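Section 4: Your First Shift Working Next to the Robot

I wrote this part of the Osgate set-up guide because I was the first attendant on our floor to share rooms with one of these things, and the factory booklet skips everything I wanted to know. So this is for you, the person in the sneakers — not the engineer.

What changes for you: less bending, less hauling, more watching. I used to strip and bag everything myself. Now I spend a good part of the shift setting up the basket, keeping an eye on the hands and sorting whatever comes out. It felt slow for the first 15 rooms and then I stopped noticing. You still decide what's laundry and what belongs to the guest. The robot does not get a vote on that!

Before you start

1. Clear the carpet on the side of the bed you'll be using. Shoes, bags, phone chargers, all of it.
2. Set the basket on the floor right up against the bed base, with a handle slot facing out into the room.
3. Check that the cables on the arms and legs hang free. Small loops are fine. Anything snagged on a joint is not.
4. Pick where you're going to stand and tell your partner (if you have one that day) where that is.

Running the pickup

5. Choose "Bedside" from the Tretance menu and confirm the room number.
6. Step back and say "clear" out loud. Yes, even when you're alone. I felt silly too.
7. Let it take one piece at a time off the bed. If it grabs two, leave it be, you can sort them later.
8. Wait for both hands to stop before you reach for the basket. Dark clothes like to slide over the rim, so tuck them back in before the next piece comes down.
9. After 8 pieces, press Hold and look through the basket. I pull small white things out first (socks, washcloths) as they vanish inside anything black.
10. Press Resume, or End if the bed is bare.

CAUTION: Keep your hands and feet away from the legs while the arms are moving. Dropped something down there? Press Hold first, then pick it up.

CAUTION: Never lean over the bed to "help" with a cloth it's already gripping. Let go and let it finish.

Note: Code 492 means the grip slipped. Press Hold, smooth the piece out flat, press Resume. If you get the code again in the same room, finish by hand and write it on the sheet.

Note: Our house limit is 800 pieces between hand cleanings. The Drirneck wipes are the right ones for the fingers — please don't use the bathroom spray.

About your hours: at our place the room quota stayed where it was when the robot came in, and the basket check counts as work time. Put it on your sheet. If your supervisor has it set up some other way, ask before your first shift, and ask to see it in writing.

Section 5 covers parking and charging. 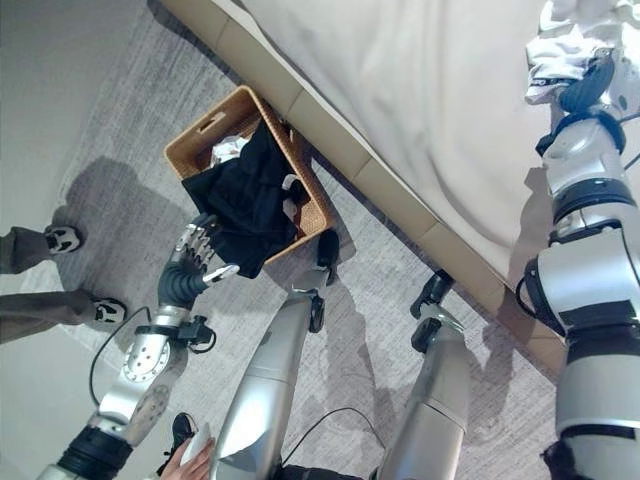 Photo: Mosquera house team / Osgate set-up guide, bedside pickup, Section 4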